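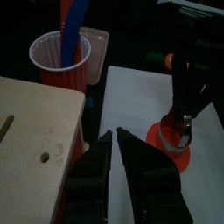 Descaling a kettle and a steel mug with citric acid

Limescale is mostly calcium carbonate. A weak acid dissolves it, and citric acid does so without leaving a smell. The method below suits kettles with a stainless steel or glass interior. Check the maker's leaflet first if the inside is coated or enamelled.

You will need food-grade citric acid in powder form, a measuring spoon, a long-handled plastic or silicone spatula and a soft cloth. Tap water is fine. The water in Osham is hard, and a kettle in daily use there needs treating every month. In Drudstead twice a year is enough.

1. Unplug the kettle, empty it and let it cool. Lift out the spout filter if it has one.
2. Fill to just over half. Plug in, boil, then switch off at the wall.
3. Wait five minutes. Add 16 g of citric acid per litre, a little at a time. It will fizz. Do not add the powder while the water is boiling.
4. Stir once and leave for 20 minutes. Put the spout filter in a bowl with some of the same solution.
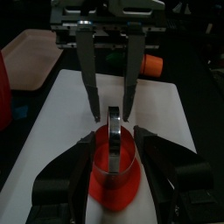

5. Loosen any remaining flakes with the spatula. Do not use wire wool or a knife on the heating plate.
6. Pour away. Rinse three times, then boil a full kettle of clean water and discard it.

Steel mugs can be treated with the same solution while it is still warm. Fill to the rim, leave for ten minutes, wipe and rinse. Tea stains are tannin and may need bicarbonate of soda on a damp cloth afterwards. Rinse off the acid first, or the two will neutralise each other.

Never mix citric acid with bleach. Keep the solution off marble and limestone worktops, as it etches them. Store the powder in a dry, closed tub.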